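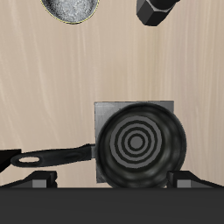
画像:ナズミエ・ウイサル

十二月の鍋

ティッダムの駅を出ると、雨はもうやんでいた。ティティマ・ラタナポーンは鞄を左手に持ちかえ、坂を上った。右手には封筒があった。封筒の中には鍵が一本と、大家の書いた紙が入っていた。紙には「二階、奥。暖房は三回叩く」とだけあった。

部屋は思ったより広かった。前の住人が置いていった椅子と、丸いテーブルがあった。窓からは運河と、その向こうにロブレス製粉所の煙突が見えた。煙は出ていなかった。

暖房を三回叩くと、低い音がして動きだした。

彼女は製粉所の帳簿を整理するために雇われていた。仕事は月末までで、延びるかもしれないし、延びないかもしれないと言われていた。事務所には帳簿が543冊あった。そのうち湿気でだめになったものを除き、残りを年代順に並べ、内容を一行ずつ書きとめる。それが仕事だった。

最初の日、事務所の鍵を開けてくれた男は、帰りは裏口から出てくれと言い、そのまま来なくなった。二日目からは一人だった。

帳簿はどれも同じ大きさで、背に年と月が書いてあった。小麦、ライ麦、袋代、馬の餌。後ろのほうになると馬の餌が消えて、代わりに油代が出てくる。字は何人かのものだった。右に傾いた字の人がいちばん長く勤めていた。その人は数字の7に必ず横棒を入れた。インクを節約していたのか、月末になると字が薄くなった。

昼はパンを食べた。夕方になると坂を下り、川沿いの店で豆と玉ねぎを買い、部屋の台所で煮た。鍋は一つしかなかったので、朝はその鍋で湯を沸かした。

四日目の帳簿に、知らない言葉が出てきた。「ユヴァウへ、鍋一」とあった。次の月にも「ユヴァウへ、鍋一」とあった。金額の欄は空いていた。その次の月も、そのまた次の月も同じだった。書いているのは右に傾いた字の人だった。

ユヴァウは地図で見ると、運河を上った先の村だった。製粉所と取引のあった店は、帳簿のどこにも出てこなかった。

金曜日に、管理会社のブルンドゥムから人が来ることになっていた。来たのは年配の女で、濡れた傘を入口に立てかけ、ナズミエ・ウイサルと名乗った。彼女は棚を見て、机を見て、それから書きかけの用紙を手に取った。用紙のいちばん上には、ティティマの字で2023年12月22日と書いてあった。

「どこまで進みましたか」

「493番までです。ただ、湿っているものは飛ばしました」

「早いですね」

「字が読みやすいので」

ナズミエは用紙を戻した。椅子が一つしかなかったので、ティティマは立ち上がったが、ナズミエは窓枠に腰をかけた。

「鍋のことをうかがってもいいですか」とティティマは言った。

「鍋ですか」

ティティマは帳簿を開いて見せた。ナズミエは眼鏡を出し、しばらく黙って読んだ。ページを三枚戻って、また読んだ。

「母の字です」

「お母さまはここに勤めていらしたんですか」

「45年いました。わたしが生まれる前からです。ユヴァウには姉がいました。母の姉です。足が悪くて、一人で暮らしていました」

「鍋を送っていたんですか」

「中身をですよ。月の終わりに、大きな鍋いっぱいに煮込みを作って、粉を運ぶ船に乗せてもらうんです。次の船で空の鍋が戻ってくる。蓋を紐で縛ってね。わたしも船着場まで持っていかされました。重くて、坂の途中で何度も下に置きました」

「それを帳簿につけていたんですね」

「会社の船ですから。黙って乗せるのは嫌だったんでしょう」

ナズミエは金額の欄を指でなぞった。

「所長は知っていたんでしょうか」とティティマは聞いた。

「毎月、帳簿に判を押していた人です。ほら、ここに」

鍋の行のすぐ下に、赤い判が押してあった。次の月も、同じところに押してあった。

二人は残りの帳簿を出して、鍋の行を探した。ティティマが開き、ナズミエが読んだ。途中で暗くなったので明かりをつけた。ある年の二月に「ユヴァウへ、鍋一」とあり、三月にはなかった。四月にもなかった。

「伯母が死んだのは二月です」とナズミエは言った。「雪で船が遅れて、着いたときにはもう葬式が済んでいたそうです。鍋は戻ってきませんでした。村の人が食べたんだと思います」

「お母さまは何と」

「何も。新しい鍋を買いました。前のより小さいのを」

ナズミエは眼鏡をしまい、帳簿を閉じて棚に戻した。それから鞄を開けて、来月分の契約書を出した。仕事は延びることになっていた。ティティマは二か所に名前を書いた。

「湿った帳簿はどうしますか」

「乾かしてみてください。だめなら捨てていいと言われています」

「捨てる前にお知らせします」

「そうしてください」

帰りは二人とも裏口から出た。雨がまた降りだしていた。ナズミエは傘を事務所の入口に置いてきたことに気づき、鍵を借りて取りに戻った。ティティマは軒の下で待った。運河には船が一隻つながれていて、甲板に覆いがかけてあった。

坂の下で別れるとき、ナズミエが聞いた。

「夕飯はどうしているんですか」

「豆を煮ています」

「玉ねぎは先に炒めますか」

「いいえ」

「炒めたほうがいいですよ。時間はかかりますけど」

ティティマは店に寄り、玉ねぎを一つ余分に買った。部屋に戻って暖房を叩き、上着を着たまま皮をむいた。鍋を火にかけて油を入れ、玉ねぎが茶色くなるまで、木べらを持って立っていた。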